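Start | Anlagen | Anlernen | FAQ | Kontakt

August 2020 – von Bethel Yimer

Häufige Fragen zum Anlernen per Hand und per Fernsteuerung

Was ist der Unterschied zwischen Handführung und Fernsteuerung?
Bei der Handführung fassen Sie den Arm an und bewegen ihn selbst durch die Aufgabe. Bei der Fernsteuerung sitzen Sie am Esari-Pult, und der Arm folgt Ihren Bewegungen. Beide Aufnahmen landen im selben Format.

Wie viele Vorführungen brauche ich?
Für einfaches Greifen und Ablegen reichen meist 22. Bei Teilen, die jedes Mal anders liegen, planen wir 130 ein, bei zwei Arbeitsschritten hintereinander 205.

Muss jede Vorführung gelingen?
Nein. Brechen Sie ab und drücken Sie »Verwerfen«. Ein Durchgang mit kurzer Korrektur darf bleiben – löschen Sie ihn nur, wenn das Teil herunterfällt.

Dürfen andere Gegenstände auf dem Tisch liegen?
Ja, das ist sogar erwünscht. Legen Sie sie zwischen den Durchgängen um.

Wie greife ich Werkzeuge mit Griff?
Immer am Griff, mit beiden Fingern gleichmäßig. Fahren Sie langsam an und schließen Sie erst, wenn der Griff mittig steht. Im Kurs in Poltside üben wir das am ersten Vormittag.

Kann ich Aufnahmen von Dasby übernehmen?
Ab der Version vom Dezember ja, ältere müssen neu aufgenommen werden.

Wie groß darf ein Datensatz werden?
Pro Projekt sind 300 Durchgänge freigeschaltet. Wer mehr braucht, schreibt an die Tesfamariam-Anlernstelle und nennt die Projektnummer – die Freigabe kommt dann per E-Mail.
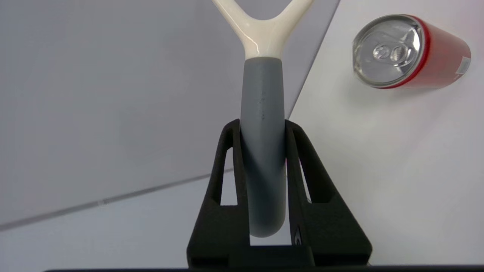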